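From: Consuelo Inga
To: ballroom-scoring list
Date: 28 March 2026
Subject: Re: Skating system, tie under Rule 11 in the Murngate final

On the Murngate sheet, the earlier poster wrote:

> Two couples finished the five-dance final on the same total. The
> chair ranked couple 41 ahead on the number of dances won. Orkora gives
> the places the other way. Which one is right, and does the
> answer change if the tie is for third instead of second?

The chair is right. Rule 10 comes first. For a tie on total, count the dances in which each tied couple placed at or above the position under review. For second place, that means firsts and seconds together. Dances won is not the test, but in this final it points the same way: couple 41 has three results of second or better and the other couple has two. Rule 10 settles it, and Rule 11 is never opened.

If the tie were for third, you would count thirds and better. Both couples then have four, so you add up those four placings. Couple 41 has the lower sum and still takes the higher position. Only if the sums were equal would you go to Rule 11 and treat the individual marks from all the dances as one big dance.
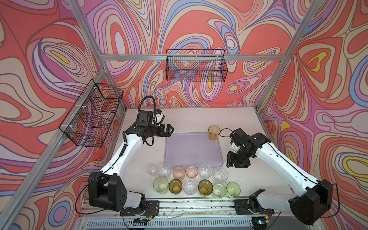
Work area with patterned wall panels.

I ran the Murngate marks through Orkora again with the dances entered in a different order. The places came out the same, so entry order is not the cause. The likely fault is in the step that picks the position under review. When two couples tie for second, the program seems to test for first place, finds none for either couple, and falls through to Rule 11. On the pooled marks the other couple has the better majority, and that gives the reversed result.

To check your own copy, make a small final with a tie on total for second where neither couple won a dance. Work it by hand before you look at the printout. If the two disagree, do not use the program for multi-dance finals until it is fixed. Single-dance events are not affected, as they stop at Rule 8.

I also compared it with the Jurnetti tables, which hold 1,000 worked finals. Orkora matched in all but 15 of them, and each of the 15 had a tie on total below first place. The tables give the correct order in every one.
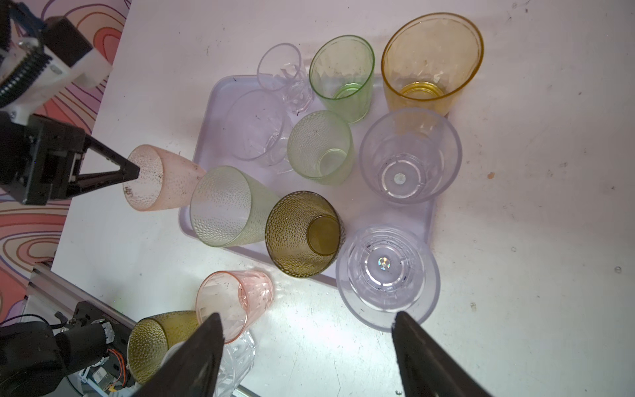 Chávez wrote back off list that the same fault would touch three-way ties, and that after one couple is placed the remaining two must go back to Rule 10 for the next position and must not carry on inside Rule 11. I agree with the second point. I have not tested the first and would like to see a sheet.

Please send marks by judge and by dance. Totals alone are no use for this. Plain text is fine, one couple per line, judges in the same order throughout.

Consuelo Inga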